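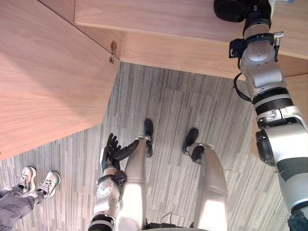 Pale wooden panel with a hinge, and the striped carpet tiles.

2 min read

June, after lunch

Finally gave in and started on the binder cabinet. The plan was to sort the Gudeven paperwork before the summer shutdown. The plan has been the same since before the last summer shutdown, so I'm not announcing anything.

Rule for this round: current jobs on the shelf inside, everything else to the archive boxes. Blue binders are Drirkier and Gudeven both, thanks to whoever bought more than 60 of them in the one color and then left for a better job. So you go by the label, if there is one, and if the label means what it says. I found a Pap calibration log filed under "Misc. 3" with two takeout menus and the warranty for a kettle we no longer own.

Doors: the hinges need a quarter turn on the adjusting screws. Put it on the list. Driver is in the Gukiteck drawer, or was. 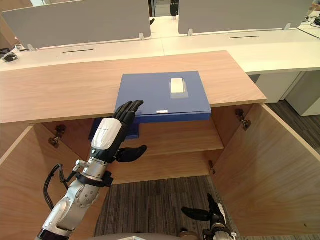

Andor Bíró would like it noted that binders go in spine out, that he said so last year, and that a label on the front cover is no use to anyone once the thing is on a shelf. Fine. Spine labels, then. I have the tape with the 70 mm backing, which fits no spine we own, so I'll be trimming.

Also from Andor: don't stack them flat, the rings go out of true and then the pages catch. I've been stacking them flat for years and the pages have caught for years, and I blamed the hole punch. Apologies to the hole punch.
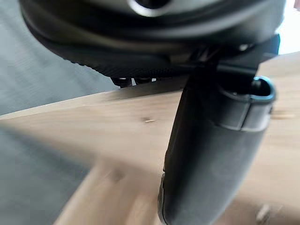 So, for tomorrow: stand them upright, Drirkier to the left, Gudeven to the right, Pap in whatever's left over. Drirkier test sheets from before the move can go to archive once I've checked the index, assuming the index isn't in one of them.

Still missing: Gudeven binder 2. Binder 3 refers to it constantly.

Stopped at 4:40. Kettle warranty kept, in case.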